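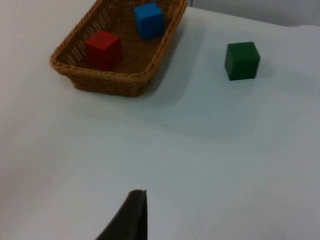
**Wotent shop forum > Home builds > Cube sorting arm, need grip advice**

**ramil_p**
Hi all, Ramil Policarpio here, bench 11. My arm is on its third gripper and I'm still fighting the same thing. Wooden cubes, wicker basket, pick up and drop in. It goes great in the middle of the table and then gets sloppy near the basket rim. I've logged 308 tries since March and most of the bad ones are the finger clipping the rim on the way down. Do I raise the approach height or slim down the finger?

**gluestick**
Raise it! You're coming in too flat. I add an inch over any rim and come straight down.

**ramil_p**
Tried that — then the cube bounces and lands wherever it likes.

**Folora_Dan**
I'd leave the height alone and swap the basket. Woven rims are never the same height all the way around. Get a plastic bin and half your trouble is gone.

**gluestick**
Disagree, a bin just hides the problem. He wants it to work with the basket he's got.

**Folora_Dan**
He wants it to work, period. I lost a whole month to a wire basket.

**ramil_p**
Ha, I'm keeping the basket (sorry Dan). Is your table covered, glue? Mine has soft folds and I wonder if the cubes sit a little tilted.

**gluestick**
Bare wood. Pull yours tight and tape it down, then run the same 11 spots again before you touch the finger.

**ramil_p**
OK, taping it tonight. Will post the numbers.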